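제5장 그리퍼의 비교 시험

5.0 이 장을 시작하며

앞 장에서 우리는 그리퍼 하나를 골라서 그 힘과 벌림 폭을 측정하는 방법을 배웠습니다. 그런데 실제 현장에서 엔지니어가 받는 질문은 보통 다른 모양입니다. "두 개 중에서 어느 것을 사야 합니까?" 이 질문에 대답하려면 측정만으로는 부족하고, 같은 조건에서 두 장치에 같은 일을 시켜 보아야 합니다. 이 장의 주제는 그 "같은 조건"을 만드는 일입니다.

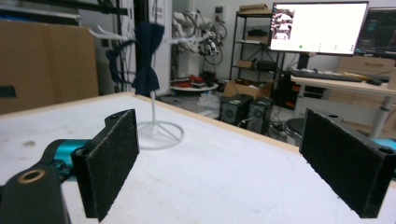
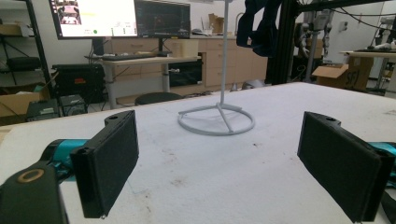
그림 5.1과 그림 5.2. 손잡이형 그리퍼의 카메라로 본 작업대. 두 그림 모두 검은 패드 두 개와 고리 모양 바닥의 흰 받침대가 보인다.

비교 시험이 어려운 이유를 먼저 생각해 봅시다. 단단한 상자를 집는 일은 거의 모든 그리퍼가 잘 합니다. 그래서 상자만 가지고 시험을 하면 결과표에는 높은 성공률만 나란히 적히고, 우리는 아무것도 선택할 수 없습니다. 반대로 너무 어려운 물체만 고르면 모든 장치가 실패하고, 역시 선택할 수 없습니다. 좋은 시험 물체는 어떤 장치는 성공하고 어떤 장치는 실패하는, 그 중간에 있는 물체입니다. 천으로 된 물건, 끈이 달린 물건, 걸려 있는 물건이 이 중간 영역에 자주 들어갑니다.

이 장에서는 하나의 사례를 처음부터 끝까지 따라갑니다. 사례의 이름은 Dremlow 시험입니다. Zatville에 있는 작은 실험실에서 Sikimden 그리퍼와 Villa 그리퍼를 비교하였습니다. 두 제품은 모두 손가락이 두 개인 평행형이고, 손에 들고 쓰는 형태와 로봇 팔에 다는 형태가 있습니다. 제품 설명서만 읽으면 차이가 매우 작습니다. 그러나 시험을 해 보니 차이가 나타나는 곳이 있었고, 그 위치는 시험을 계획한 사람들의 예상과 달랐습니다. 자세한 결과는 5.4절에서 다루겠습니다.

독자는 이 장을 읽기 전에 제2장의 좌표계와 제4장의 접촉 모델을 다시 한번 보는 것이 좋습니다. 통계에 대한 지식은 평균과 비율을 이해하는 정도면 됩니다. 신뢰 구간은 부록 나에 설명하였으니 필요할 때에 참고하십시오.

이 장에서 배우는 내용

시험 계획서를 쓰는 방법
물체와 받침대의 위치를 매번 같게 하는 방법
성공과 실패를 시험 전에 정의하는 방법
패드 재료를 바꿀 때 함께 바뀌는 변수
손으로 조작한 기록과 로봇 팔이 수행한 기록을 함께 읽는 방법
제외한 시행을 보고하는 방법

새로 나오는 용어

시행: 그리퍼가 물체에 접근하기 시작한 때부터 판정이 끝날 때까지의 한 번의 동작. 영어의 trial에 해당합니다. 어떤 책에서는 "시도"라고 부르지만, 이 책에서는 조작자가 스스로 다시 해 보는 동작을 "재시도"라고 부르기 때문에 혼동을 피하려고 "시행"을 씁니다.

기준 자세: 시행을 시작할 때의 그리퍼의 위치와 방향. 손으로 드는 그리퍼에서는 기준 자세를 완전히 같게 만들 수 없으므로 허용 범위를 함께 적습니다.

패드: 손가락 안쪽에 붙어서 물체와 직접 닿는 부분. 고무, 발포 재료, 섬유 재료 등이 있습니다. 패드는 소모품이며 그리퍼 본체와 따로 기록해야 합니다.

유효 시행: 계획서에 적힌 조건을 모두 지킨 시행. 유효 시행 안에는 성공도 있고 실패도 있습니다. 초보자는 실패한 시행을 유효하지 않다고 생각하는 경우가 많은데, 이것은 큰 잘못입니다.

5.1 무엇을 비교하는가

두 그리퍼를 비교한다고 말할 때, 사실 우리는 여러 가지를 한꺼번에 비교하고 있습니다. 손가락의 모양이 다르고, 패드의 재료가 다르고, 닫히는 속도가 다르고, 카메라가 붙은 각도가 다릅니다. 조작자가 어느 장치에 더 익숙한지도 결과에 영향을 줍니다. 그러므로 시험 계획서의 첫 줄에는 무엇을 비교하는지를 한 문장으로 써야 합니다.

Dremlow 시험의 첫 번째 계획서에는 다음과 같이 적혀 있었습니다.

"Sikimden과 Villa 중 어느 그리퍼가 더 좋은지 알아본다."

이 문장은 시험의 목적으로 쓸 수 없습니다. "더 좋다"는 말의 뜻이 정해지지 않았기 때문입니다. 수정한 계획서의 문장은 이렇습니다.

"같은 섬유 패드를 붙인 두 그리퍼로 물체 9종을 집어서 정해진 위치로 옮길 때, 60초 안에 성공하는 비율을 비교한다."

두 번째 문장은 길고 조금 딱딱하지만, 시험에 필요한 것이 거의 들어 있습니다. 패드를 같게 하였으므로 패드의 차이는 비교에서 빠집니다. 물체의 종류가 정해졌고, 시간의 한계도 정해졌습니다. 다만 "정해진 위치"의 허용 오차가 빠져 있습니다. 이 부분은 나중에 문제가 되었습니다. 어떤 판정자는 물체의 한쪽 끝만 표시선 안에 들어와도 성공으로 적었고, 다른 판정자는 물체 전체가 들어와야 성공으로 적었습니다. 같은 동작이 두 가지 결과로 기록된 것입니다.

5.1.1 패드를 같게 할 것인가

패드를 같게 하는 결정에는 장점과 단점이 모두 있습니다. 장점은 위에서 말한 바와 같이 변수 하나가 줄어드는 것입니다. 단점은 제품을 사는 사람이 보통 제조사가 준 패드를 그대로 쓴다는 점입니다. 우리가 패드를 바꾸어 붙이면, 시험한 장치는 시장에서 파는 장치와 조금 다른 장치가 됩니다.

어느 쪽이 맞는지는 시험의 목적에 따라 다릅니다. 구매를 결정하기 위한 시험이라면 제조사의 패드를 쓰는 것이 자연스럽습니다. 손가락 구조를 연구하기 위한 시험이라면 패드를 같게 하는 것이 좋습니다. 시간이 충분하면 두 조건을 모두 시험하고, 결과표를 따로 만드십시오. 두 조건의 결과를 한 표에 합치면 안 됩니다.

패드의 두께도 잊지 말아야 합니다. 두꺼운 패드를 붙이면 손가락이 완전히 벌어졌을 때의 폭이 줄어듭니다. 큰 물체에서 실패가 늘었다면 마찰보다 먼저 벌림 폭을 다시 재어 보십시오.

5.1.2 걸려 있는 물체

책상 위에 놓인 물체와 받침대에 걸린 물체는 서로 다른 과제입니다. 놓인 물체를 집을 때 그리퍼는 책상면을 기준으로 높이를 맞출 수 있습니다. 걸린 물체는 그렇게 할 수 없고, 손가락이 닿는 순간에 흔들리거나 돌아갑니다. 나비넥타이처럼 가운데가 두껍고 양쪽이 얇은 물체는 어디를 잡는가에 따라 필요한 힘도 달라집니다. 매듭을 잡으면 안정적이지만 손가락이 들어갈 공간이 좁습니다. 날개를 잡으면 접근은 쉬워도 천이 접히면서 빠질 수 있습니다.

끈은 또 다른 문제를 만듭니다. 물체의 중심을 잘 잡았더라도 끈이 받침대에 남아 있으면 물체를 당길 때 받침대가 함께 움직입니다. 계획서에는 이 경우를 어떻게 판정할 것인지 미리 적어야 합니다. Dremlow 시험에서는 받침대의 바닥이 표시선을 벗어나면 실패로 정하였습니다. 이 규칙이 가장 좋은 규칙이라고 말할 수는 없으나, 시험을 시작하기 전에 정하였고 두 장치에 똑같이 적용하였습니다.

받침대를 쓸 때 확인할 사항은 다음과 같습니다.

바닥의 위치를 작업대에 얇은 선으로 표시한다.
받침대에 가지가 있으면 그 방향을 기록한다.
물체를 거는 순서와 방향을 한 사람이 정하고, 글로 남긴다.
시행과 시행 사이에 받침대가 기울지 않았는지 본다.

5.1.3 카메라와 배경

그리퍼에 카메라가 달린 경우, 카메라는 물체와 함께 뒤쪽의 방도 봅니다. 모니터의 밝기가 바뀌고, 의자가 움직이고, 사람이 지나갑니다. 사람이 손으로 조작할 때에는 이런 변화가 별로 중요하지 않습니다. 그러나 기록한 영상으로 제어기를 학습시키려고 하면 배경의 변화가 성능에 들어옵니다. 한 그리퍼의 시행을 모두 오전에 하고 다른 그리퍼의 시행을 모두 오후에 하였다면, 그 차이가 그리퍼에서 온 것인지 햇빛에서 온 것인지 알 수 없습니다.

해결하는 방법은 두 가지가 있습니다. 첫째, 배경을 막아서 항상 같게 만듭니다. 둘째, 배경을 그대로 두고 두 장치의 시행을 섞습니다. 저자는 둘째 방법을 더 권합니다. 로봇이 일할 장소는 대부분 정리되지 않은 장소이고, 막아 놓은 배경에서 얻은 결과는 그런 장소에서 잘 맞지 않을 때가 있습니다. 시행을 섞는 순서는 난수표로 정하고, 조작자가 편한 대로 바꾸지 못하게 합니다. 장치를 자주 바꾸어야 하므로 시간이 더 걸리지만, 이 시간은 계획에 넣어야 합니다.

손가락이 영상의 어느 부분을 가리는지도 확인하십시오. 손가락이 벌어졌을 때에는 물체가 잘 보여도, 닫히는 중에는 패드가 물체를 가립니다. 두 장치의 카메라 각도가 다르면 가려지는 시점도 다릅니다. 조작자는 가려진 동안 짐작으로 움직이기 때문에, 그 구간에서 실패가 많아질 수 있습니다.

5.1.4 시행의 수를 정하기

Dremlow 시험은 3,000회의 시행을 계획하였고, 그중 유효 시행은 2,374회였습니다. 나머지는 여러 이유로 제외되었습니다. 저장 장치가 가득 차서 영상이 남지 않은 시행이 있었고, 패드가 떨어진 것을 늦게 발견한 시행도 있었습니다. 11월에 한 시행의 일부는 받침대 표시선이 지워진 상태에서 진행되어 모두 제외하였습니다.

제외한 시행이 많다는 사실은 부끄러운 일로 보일 수 있습니다. 그래서 보고서에 유효 시행의 수만 쓰는 사람이 있습니다. 이렇게 하면 읽는 사람은 제외가 두 장치에 고르게 일어났는지 판단할 수 없습니다. 만일 한 장치의 패드가 더 자주 떨어졌다면, 그것은 제외할 사항이면서 동시에 중요한 시험 결과입니다. 제외표에는 장치의 이름, 제외 이유, 발견한 사람의 서명을 적고, 원본 기록은 지우지 않습니다.

처음 시험을 하는 학생은 작은 예비 시험부터 하십시오. 예비 시험의 목적은 절차의 빈 곳을 찾는 것이고, 여기에서 얻은 성공률을 본 시험의 결과에 더하면 안 됩니다. 예비 시험을 하는 동안 판정 규칙이 바뀌는 일은 자연스럽습니다. 본 시험이 시작된 뒤에 규칙을 바꾸어야 한다면, 바꾼 날부터 새로운 시험으로 취급합니다.

생각해 볼 문제

가. 여러분의 실험실에 있는 그리퍼로 끈이 달린 물체를 집는다고 합시다. 성공의 정의를 한 문장으로 쓰고, 옆 사람에게 보여 주어서 다르게 읽을 수 있는 부분을 찾으십시오.

나. 제조사의 패드를 쓰는 시험과 패드를 같게 한 시험에서 순위가 반대로 나왔습니다. 구매 담당자에게 보낼 짧은 보고서를 쓰십시오. 어느 표를 먼저 보여 주겠습니까?

다. 조작자 한 사람이 Sikimden 그리퍼를 오래 사용한 경험이 있습니다. 이 사람을 시험에 참여시킬 때 필요한 조치를 적으십시오.

다음 절에서는 수정한 계획서의 전문을 읽고, 물체 목록과 판정표를 차례로 작성합니다. 문제 가의 답을 버리지 말고 옆에 두십시오. 5.2절의 판정표에 그대로 사용합니다.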